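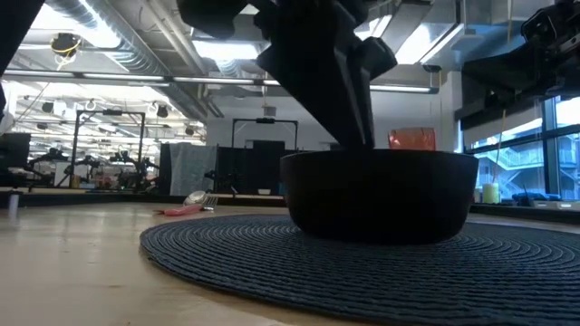
Our club's gripper at the black bowl. The placemat is my favorite part!

Home Clubs Robots Make Stuff Ask Us

How Does a Robot Learn to Set a Table?

Hi! I'm in the Gerotora robot club, and this June our project is called Skiltum. We want a robot to put a bowl on a placemat and a fork next to it. Easy, right? You could do it half asleep.

A robot can't, at least at first. Its gripper is like a hand with really stiff fingers. It doesn't know what a bowl is, or that a bowl has an edge you can pinch — somebody has to show it. So we do! One of us moves the arm through the whole job while the computer saves every move. That's called a demonstration. (I call it robot babysitting.)

Then we do it again. And again! Our goal is 1,000 demonstrations and we're at 416. I did 38 of those, and my first few were terrible. I kept squeezing next to the bowl and picking up air.

Why so many? Think about learning to catch a ball. If every throw came from the same spot, you'd miss the first one that didn't. So we scoot the bowl a little each time, or turn it, or start the arm from higher up.

After that the computer looks for patterns in all our moves, and the robot gets to try by itself. We give it 50 tries and write down each one, even the silly ones.

Want to try it at home? Shut your eyes, hold a spoon in each hand like chopsticks, and have a friend tell you how to pick up a plastic cup. Tell us how many tries it took!

38 comments 50 shares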